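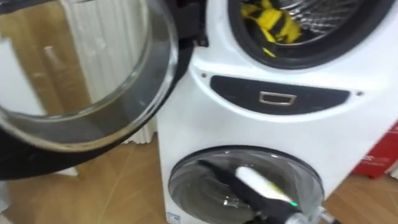 **Let people who do the washing teach the robots**

I have spent a good part of this November with my hands on a pair of controllers, moving a robot's arm round a washing machine, and I want to argue for it as a proper skill. I love this work! I also think we are handing it to the wrong people, or at least to too few kinds of people.

A machine with two drums, one above the other, is a wonderful teacher. You have a big door that swings out into the space where your arm wants to be, a rubber rim that shirts like to rest on, and a second round door low down that has to be reached from a quite different angle. When I do my own laundry I think about none of this. Put me on the remote and I have to decide all of it: which way to come in, how far to keep off the glass, whether a sleeve hanging over the rim matters yet. (It does, if the door is next.)

Our project at Homemlow has 2,529 recorded runs so far, and I've made 321 of them. Gonçalo Teixeira, who set up the arms, likes every run clean and smooth, and I see why. A jerky run teaches jerkiness. But my favourites are the ones where I missed the cloth, backed off and took it again from the side. That second try is real knowledge. Anyone who has fished a sock out from the back of a drum has it in their wrists, and it would take pages to write down as rules, if you could do it at all.

Lourenço Bastos disagrees with me over guiding the arm by hand. He thinks you should take hold of it and walk it through the job, and for opening a door I'm with him completely – you feel the pull of the catch, and the path you leave behind is lovely. For soft, crumpled things I still want the remote. With my own hands on the arm I cheat. I look round the side, I lean over, I use my eyes from places where the robot hasn't got any. On the remote I have only its view, so if I can find the collar of a jumper, there's a fair chance it can too.

So who should be doing this? At the moment it's mostly people like me, who came in through computers. I'd like to see the woman who runs the launderette in Sturnbridge have a go, and home carers, and people who've folded hotel sheets for 10 years. Pay them well and give them a decent chair. It took me 2 afternoons to get comfortable with the controls, and I'm clumsy. Learning to handle wet cotton takes far longer, and they've already done that part.

I'm back on the lower door tomorrow morning and I can't wait.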